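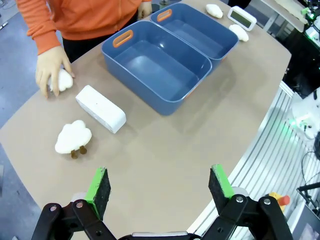

July 27, 2021

Okay, wrist camera day on the Elgate cell! The picking has been getting sloppier since April and I finally had a whole afternoon to poke at it.

Started with the fingers. The foam on the left pad was peeling at the lower corner, so I pulled both pads, scraped off the old glue (took forever, bring a plastic scraper next time) and stuck new ones on. Counter said 3,483 cycles on the old pair. The Grodel ones never lasted that long, so I'm sticking with these. Linkage screws were fine, just a hair loose on one side. Snugged them by hand, no thread locker yet.

Then the camera offset. I set out the two blue bins and the usual mix, cloud plushes plus the little white clock and the white block, and redid the hand-eye routine. Those plushes are such a pain! White, puffy, no real edges, and the depth map goes all mushy on top of them. I bumped exposure down to 24 and that helped a lot. The clock was easy for once.

Ran 100 picks after that. Almost all good, and the misses were nearly all plushes grabbed too high, so the fingers closed on fluff and slid off. I dropped the grasp height a touch for soft stuff and saved it as Surdu 496 on the cell PC. Please don't overwrite that one, the older file has the bad offset in it.

Reminder for whoever sets up the table: gloves on, and keep your hands back until the arm is parked with the jaws open. Parked means the light on the box, not "it looks stopped."

Still to do: order more foam (Clomel was out), tidy the black cables by the rail, and check the left pad again after the next long run.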